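Grallis stair railing kit – review after one winter
Posted by Jonalyn Dizon, 16 May 2019

I put off replacing our stair railing for years, and now I can't stop patting the new one on my way past. The kit is the Grallis in black metal with the dark brown handrail, ordered through Trastar. The whole order came to $3,664 with delivery, and it took 20 days to arrive.

What I love most is how open it feels! The old railing at our last place in Kisthorpe was a solid half wall, and going down always felt like walking into a basement. With these thin balusters you can see right through to the lower level, so I can yell down to whoever is at the desk and see if they're listening (they usually aren't). The horizontal bars pull it all together and give it a neat grid look without getting heavy.

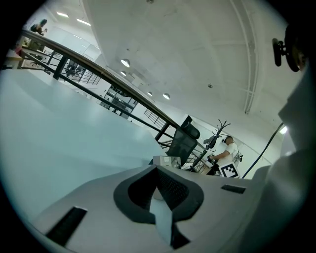 The dark brown handrail over the black bars and balusters, with the office chair at the far end.

Putting it up took two of us four evenings. Most of that went into measuring the angle, then measuring it again, then arguing. The instructions are decent up to the part about the lower bracket, where the drawing is tiny and we had to call Bajwa, the store that handles Trastar's parts. They were great – patient on the phone, and they mailed us a spare bag of screws for free.

Gripes? The bars collect dust. I run an old sock along them when I think of it, and the balusters get whatever is left on the sock. The touch-up paint pen also dried out by August, so use it early. And I do wish the handrail came in a lighter brown too, even though the dark one has grown on me.

It doesn't wobble at all, even with a teenager swinging on the end of it. I'd buy it again, and my sister is already measuring her stairs.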